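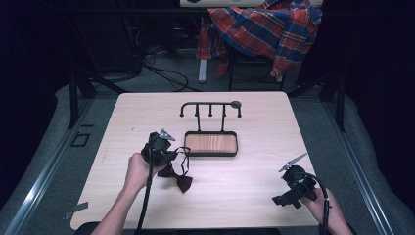
The Araya Tidy Plan has been going round the household pages for a while now, and three readers have asked me whether it's worth the money. You pay £14 a month, you carry out your ordinary chores with a pair of hand-held grippers, and in return you are promised a home robot that will one day do them your way. My own view is that most people should sort out the chore first and the robot second. Take ties. A bow tie on a thin neck strap, held in metal jaws beside a little black stand with four pegs, is a fair test of any gadget, as there's very little to get hold of and the strap swings about. If a job is that fiddly with a tool, look at how you store the thing before you pay anybody to automate it.

So, some tips, whether you sign up or not.

Hang bow ties by the strap, one to a peg. Two on a peg will tangle, and a tangle is beyond any gripper I've tried and most husbands.

Buckle or clip the strap before you put it away. A closed loop is far easier to hook than a loose end.

Keep the stand near the middle of the table. You want room for both elbows, and the cables need somewhere to go that isn't across your work.

Lead the cables down towards you, over the front edge. Don't let them trail sideways where a foot can find them.

Take hold of cloth at its thickest part. Thin straps slide about in hard jaws. The leaflet says to pinch "anywhere on the item", and I'd ignore that.

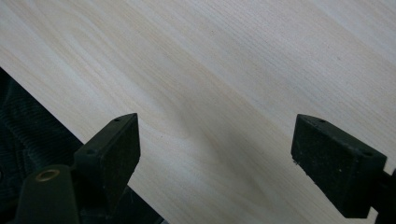 Open the jaws wide before you go down to the table and come in slowly. Hard fingers will mark bare wood sooner or later, and a scratch along the grain is a nuisance to get out. If you mind about your table, put down a cotton tea towel, pulled flat. If it's already scratched, rub with fine sandpaper, always with the grain, and wipe off the dust before you oil or wax.

Wipe the gripper fingers as well. Dust gets on to dark cloth and shows up horribly on satin. A barely damp cloth does it, and keep it away from the small holes.

Now the money. Araya's page talks of 400 repeats of each chore before the robot can be "confident". Sadia Khattak, who wrote to me in some irritation, had logged 751 goes at her husband's accessories drawer and was still being sent cheerful messages asking for more. She has a very tidy drawer, I'll give them that. Kekeli Bawa likes the plan and finds it restful, so opinions differ. Neither of them has been given a delivery date for the robot, and I couldn't get one either. The reply I had spoke of "a phased welcome" – make of that what you will.

If you do want to try it, ask for one month only, and get the cancellation terms in writing. Check who pays the return postage on the grippers. Mine would have cost £8, which was nowhere on the order page.

A peg rail from the hardware shop will hold your ties just as well in the meantime. Mine is screwed inside the wardrobe door, at eye level, with the black ones at the hinge end.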